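Tabletop (furniture)

A tabletop is the flat upper part of a table, the surface on which people eat, write, play and work. It is one of the simplest things in any home, and one of the richest to study — nearly every craft tradition has found its own way of making a flat surface stay flat!

Early tops were often loose boards laid across trestles, which could be cleared away after a meal to free up the floor. Fixed tops came into wider use as households gained rooms set aside for dining. Solid wood remains a favorite, though it swells and shrinks across the grain as the air changes, and makers have come up with wonderfully clever ways to let it move. Breadboard ends, slotted screw holes and small wooden buttons all hold a top to its base while leaving it free to grow a little in a damp July.

Shape matters as much as material. Round tops make conversation easy, since everyone faces everyone else, while rectangular ones fit neatly against walls and can be pushed together in rows. 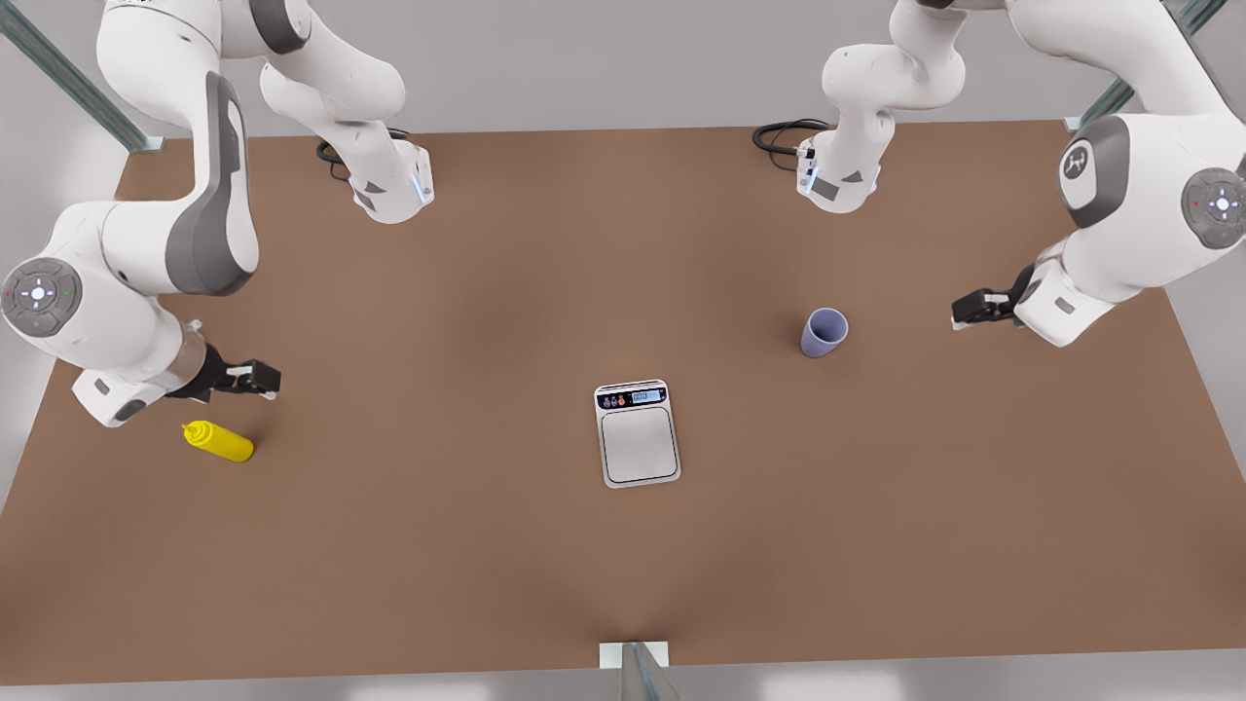 A rectangular tabletop with a matte brown surface, in a computer rendering.

Finish changes the whole character of a top. Gloss brings out deep color and figure but shows every fingerprint; matte finishes scatter light softly and are kinder to the eyes during long hours of reading. Oil and wax can be renewed at home with a cloth and some patience, and many owners come to love the marks that build up over the years.

The furniture historian Fulvio Marchetti gave the subject a lively treatment in The Level Board, a survey of 50 tables from the workshops of Gellbridge and nearby Condbridge. Syafiqah Osman later extended his work to folding and drop-leaf designs, with a splendid chapter on hinges.

See also: Trestle table, Drop-leaf table, Desk, Workbench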